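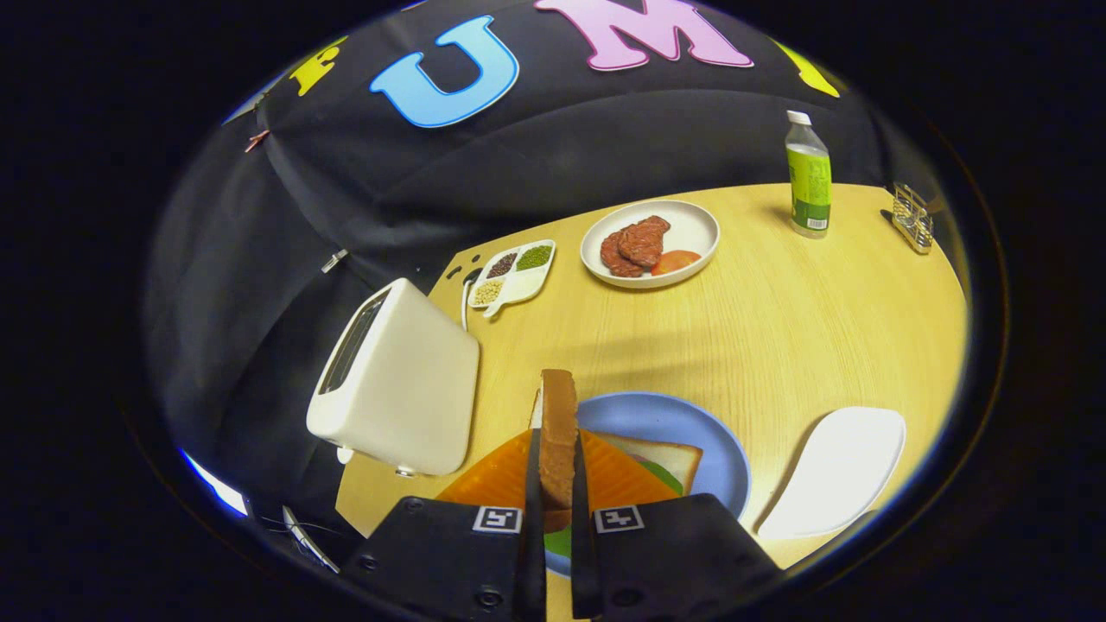
Rodden, February

Feno Audio Session Converter, data card and release notes

Feno reads multitrack session files saved by one audio editor and writes them out for another. This release covers the converter itself, the plug-in mapping table, and the set of test sessions used to check both. The older standalone mapping tool, Pokedov, is now part of Feno and will get no further updates of its own.

What is in the package

feno: the command-line converter
feno-map: the mapping table editor, formerly Pokedov
maps/: plug-in mapping tables in plain text
sessions/: the test set
docs/: format notes, including the Šimkus notes on fade curves

Test set

The test set holds 200 sessions. Of these, 149 were saved from working projects and donated with the audio removed. The rest were built by hand to exercise one feature each, such as nested buses, tempo changes in the middle of a clip, or automation on a muted track. All audio has been replaced with generated tones of the same length and sample rate. Track names in the donated sessions were replaced with numbers. Marker names were kept where the donor agreed to it.

Each session folder has three files: the source session, the expected output, and a short text file listing known differences. A missing differences file means that no difference is allowed.

Mapping tables

The tables hold 2412 parameter entries for 101 plug-ins. An entry gives the parameter name on both sides, the range, the scale (linear, log or stepped) and a default. Entries marked "guess" were filled in from the control labels and have not been checked by ear. The converter prints a warning each time it uses one. To turn the warnings off, pass --quiet-guess.

Tables made with Pokedov load without changes, except for tables that use the old "curve" column. Run feno-map --upgrade on those first. The upgrade writes a new file next to the old one and leaves the old one alone.

Usage

feno convert input.ses output.ses
feno check input.ses
feno test sessions/

The check command reads a session and reports anything that will be dropped or changed. It writes nothing to disk.

Known limits

Video tracks are dropped.
Surround panning is reduced to left and right.
Time stretching is kept as a ratio. The target editor picks its own method, so stretched clips may sound different.
Fades longer than the clip are cut to the clip length. The Šimkus notes describe the rule in detail.
Sessions that refer to audio on a network drive convert, but the paths have to be fixed by hand.

Changes in this release

Pokedov merged as feno-map.
Send levels are now read before the fader by default. Use --post for the old behavior.
Clip gain is no longer applied twice on grouped tracks.
Long file names no longer stop the conversion on older systems.

License

The code and the mapping tables may be used and changed freely as long as the notice file stays with them. The donated sessions may be used for testing only and may not be sold or bundled with a product. See docs/terms.txt for the full text.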